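Treadmill belt hesitates at footstrike – new belt, adjustment, or motor?

Posted in Cardio Equipment > Treadmills > Repair and Upkeep

basementmiles

I have a Farneck folding treadmill that I bought used from a gym in Skavamard that was closing. The console shows 3,907 miles. It ran fine through the fall, but since December the belt hesitates when my foot lands. It feels like a very short stop under the front foot, and then it catches up. I notice it most when walking with some incline. At a jog it is less obvious but still there.

What I have done so far:
Vacuumed under the motor cover.
Tightened both rear roller bolts half a turn.
Wiped the deck edges with a dry cloth.

The hesitation got a little better after I tightened the bolts, then came back within a week. The belt is centered and doesn't rub either side. The motor doesn't smell hot and I haven't had an error code. The manual says to lubricate the deck but doesn't say how often, and I don't know if the gym ever did it. The belt looks shiny in the middle, where your feet go.

Is this a worn belt, or could the motor be going? A replacement belt from Rengifo is not cheap once you add shipping, so I would like to be sure before I order one. I am also not sure whether I can put a new belt on the old deck.

flatdeck_repair

Don't order anything yet. There are two different belts in that machine and either one can slip. The walking belt is the one you stand on. The drive belt is the small ribbed one under the motor cover, and it connects the motor to the front roller. You need to know which one is slipping, and the test takes a few minutes.

Take the motor cover off with the power unplugged. Find the pulley on the end of the front roller and put a strip of tape or a chalk mark on it. Plug the machine back in, keep hands, laces and sleeves well away from the open area, and start it at 2 mph. Walk on it and hold the rails. Press down with your feet a bit harder than normal, as if you were trying to hold the belt back. Have someone else watch the roller and the motor from a safe distance while you do it.

If the walking belt stops but the front roller keeps turning, the walking belt is slipping on the roller. If the walking belt and the roller both stop but the motor keeps turning, the drive belt is slipping. If all three slow down together, the motor is bogging down. That usually means too much friction between belt and deck, and less often a weak motor or a bad control board.

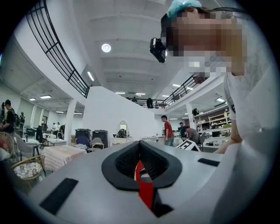
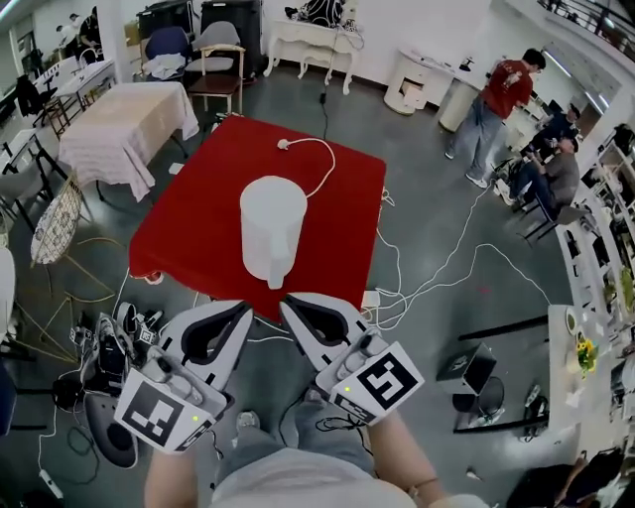

With that mileage and no service history, my guess would be friction. A dry deck makes the motor work harder and it also drags on the belt, so you can get slipping and bogging at the same time. Tightening the rear bolts hides it for a few days, as you saw. I would back them off by the same half turn before you go any further. A belt that is too tight wears out the roller bearings, and those cost more than the belt.

To check the deck, unplug the machine, slide your hand under the belt near the middle and feel both surfaces. If your fingers come out with a slick film, there is still lubricant there. If they come out dry, or with black dust, it needs lubricant. Feel for grooves in the deck as well. Light polishing is normal. If you can catch a fingernail on an edge, the deck is worn.

For lubricant, use 100 percent silicone made for treadmills unless your manual names something else. I use the Vurum one with the long nozzle. Do not use household spray oil, as it can damage the belt backing. Lift the belt edge, run a thin line down each side as close to the center as you can reach, then walk slowly for a few minutes, stepping on different parts of the belt so it spreads. Wipe off anything that comes out at the sides.

Some decks are waxed at the factory and are not meant to be lubricated at all. Your manual tells you to lubricate, so yours isn't one of those.

On your last point, you can put a new belt on an old deck if the deck is smooth. If it is grooved, the new belt will wear fast. Some decks can be flipped over and used on the other side, but look at the underside first – not all of them are finished on both faces.

gymrat_tom48

mine did this and i just replaced the belt at 3,000 miles. works great now. took an afternoon, get a helper for the roller

basementmiles

Thanks to both of you. I did the roller test tonight. The roller and the motor slow down with the belt, all three together, and my fingers came out dry with black dust on them. No grooves that I can feel. I backed off the rear bolts and have the silicone on order. I will post again after I have used it for a couple of weeks.

flatdeck_repair

Good. Vacuum out that black dust before you put the silicone in, or it turns into paste. If it still bogs down after that, check the amp draw at the motor before you look at belts.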